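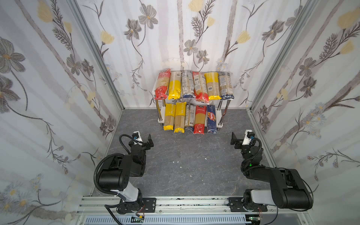

## Shelf and packing corner, progress to the end of January

Jan 30, 2018

To: Rosalba Colombo, Vostden
From: Natsumi Onishi, Nasia pantry project

Dear Rosalba,

I write to report on the second part of your grant, which paid for the dry food corner and for the first large purchase of pasta. Most of the work is finished. Two things are late and I explain them further down.

### The corner

The walls are covered now with the flower paper that Sidra Shaikh selected, white with big gray and yellow plants. I was against the paper at first because I wanted plain paint. Visitors like it, and I accept that I was wrong. The aluminum posts stand in the two back corners. The floor is the gray one with the stone texture.

The small white shelf with two levels and metal legs stands against the back wall. We put the spaghetti on it standing up and not lying flat. The packages come from different makers, some with red printing on the clear plastic, some bright yellow, some with a dark navy band. On the top level they lean on each other and come out over the front edge of the board. Abbas Abbasi wants to fix a low rail in front. He has measured for it and the cost is small, we can take it from the money for repairs.

### Purchases

We bought 800 packages of dried pasta from Talpur in two deliveries. The second delivery was short by 96 packages. Talpur has agreed in writing to send the missing ones without charge for transport, but I do not have a date yet. Until they arrive, I have asked Hertta Ikonen to keep the weekly parcels at one package of spaghetti for each family. Larger families get rice in addition.

We did not ask for one brand only. Talpur gave a better price for mixed stock, and the families do not mind. The different wrappers make one difficulty: the cooking times are not the same, and Hertta had questions from people who mixed two kinds in one pot. We now write the minutes on a small card in the parcel.

### Parcels

In this period we prepared parcels for up to 45 families each week. The number was lower in the first weeks of the year and is growing again. The parcel list is still on paper. Sidra has started to move it to Skilter, and she has entered the addresses but not yet the notes about diet. This is the first late item. She expects that it will take her two more weeks.

The second late item is the label strips for the shelf. They were printed with the wrong width and I sent them back — the printer accepts the mistake and will not charge us again.

### What we ask from you

1. Please confirm that the front rail may be paid from the repairs line.
2. Please tell us if the receipts from Talpur can be sent as copies. The originals are with our accountant until the end of the month.
3. The agreement says that the next report is due in August. If you prefer an earlier one, after the missing packages have come, I can write it.

The receipts for the wall paper and the shelf are attached in a separate file.

With kind regards,

Natsumi Onishi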